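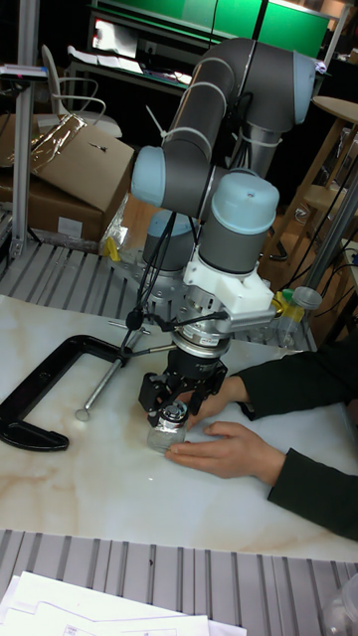 费莱利茨的山路赛,我报名的时候是春天

大家好,很久没有写中文的博客。我的中文还是在学习中,如果有句子不自然,请原谅。Hongmei Lei 帮我看过上一篇,改了很多“了”字,这一篇我自己负责。

上个周末我去跑了 Fellelitz 的山路赛,42公里的那一组。这是我第二次参加。第一次我在 Unetti 补给站退赛,因为左边的膝盖疼得不能下坡。所以这一年我对自己只有一个要求,就是要走过 Unetti,看看后面的路是什么样子。

比赛前一天晚上我睡得不好。旅馆在火车站旁边,房间很小,暖气关不掉。我把装备摆在床上,检查了三次:头灯、雨衣、哨子、急救毯、软水壶。组委会规定每个人要带一件长袖衣服,我带了两件,后来证明第二件是没有用的,它从起点到终点一直在包里面。

出发是早上六点,天还是黑的。开始的四公里是柏油路,大家都跑得太快,我也一样。进入树林以后路变窄了,只能一个人跟着一个人,速度自然就慢下来。树根很多,前一夜下过雨,石头上有一层滑的东西,我不知道中文叫什么,也许是青苔。 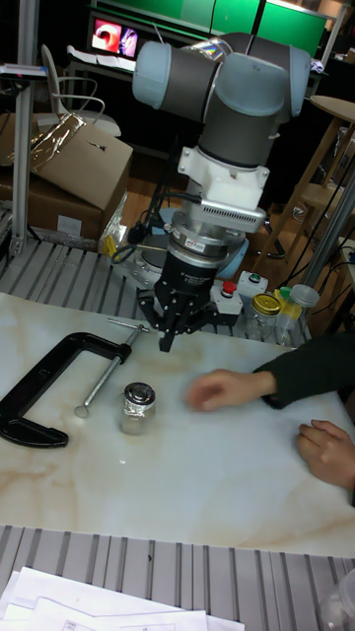
我在第一个长坡上遇到了 Nicanor Quezada。我们是在 Sillum 的半程赛认识的,那以后每年都会在某个山上碰见。他用登山杖,我不用,为这个问题我们已经争论了很久。他说上坡的时候手可以帮腿,我说手里有东西就不能好好吃饭。这一次我们一起走了很长的一段,谁也没有说服谁。

这个坡从417米的村子开始,一直上到929米的山口。在纸上看不是很可怕,但是中间有一段是草坡,没有路,只有小旗子。我每走一会儿就抬头看,旗子总是还在更高的地方。到了山口风很大,我穿上长袖,吃了一块米糕和半根香肠。Nicanor 没有停,我看着他的红帽子往下面走,后来就看不见了。

下坡是我最担心的部分。去年冬天我每星期做两次力量练习,主要是单腿下蹲和台阶,非常无聊的练习。我的教练说,膝盖的问题常常是大腿的问题。我当时不太相信他。这一次我下得很小心,步子小,膝盖一直没有声音(我们的语言里这样说,意思是它不抱怨)。

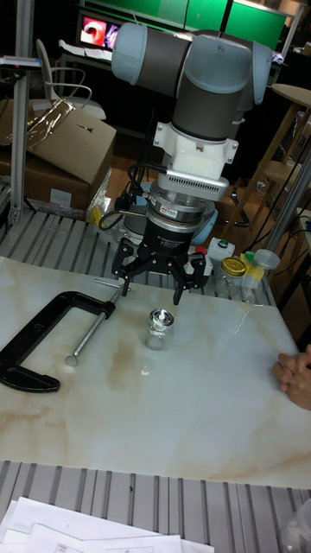
机械臂,夹爪朝下张开

到 Unetti 的时候是十点多。补给站还是在那个老学校的院子里,还是那种很咸的汤。我喝了两碗,把水壶装满,换了袜子。换袜子这件事我要推荐给每一个人。坐下来会浪费几分钟,可是后面的十几公里,脚会觉得自己是新的。

离开 Unetti 以后,对我来说全部是没有见过的路。先是沿着小河走,过两座木桥,然后是一个采石场的旁边。那里有一点无聊,太阳也出来了。我开始算时间,算来算去总是算错,大概是糖不够了。我吃了一个胶,味道是咖啡的,我不喜欢,但是有效。

最后一个坡叫 Plattner 坡,本地人说这是以前一个农民的名字。坡不长,可是很陡,我前面的一个女孩子用手抓着草往上走,我也学她。上去以后可以听见终点的音乐。听见音乐不等于到了,还要绕过整个湖,这是设计路线的人的一种幽默感。

我的号码布是1000号,所以每个补给站的人都对我喊“一千!一千!”。过终点的时候广播里也是这样喊的。完赛时间比我计划的慢了12分钟,我一点也不难过。Nicanor 已经洗完澡,坐在草地上喝啤酒,他说他等我等得帽子都干了。

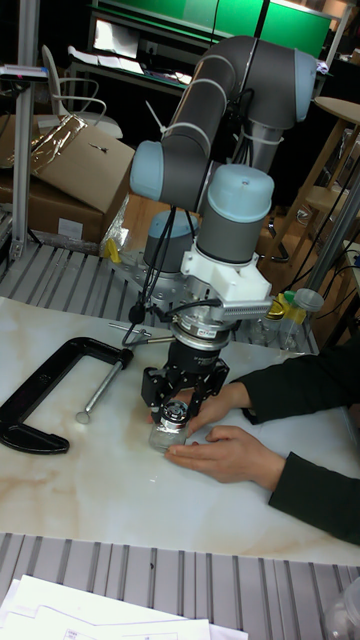

给想要参加的人的几句话

鞋子要选抓地好的,前半程的树林比后半程的石头更滑。

山口上没有水,下面村子里的水龙头是最后的机会。

回程的火车很少,最好前一天就把票买好。我没有买,在站台上站了很久,腿已经不能弯了。

完赛的奖牌是木头做的,我妈妈现在把它放在咖啡杯下面。下一次我想试试 Sillum 的夜跑,十月底,还没有报名。如果有人跑过,请在留言里告诉我头灯的电池够不够用。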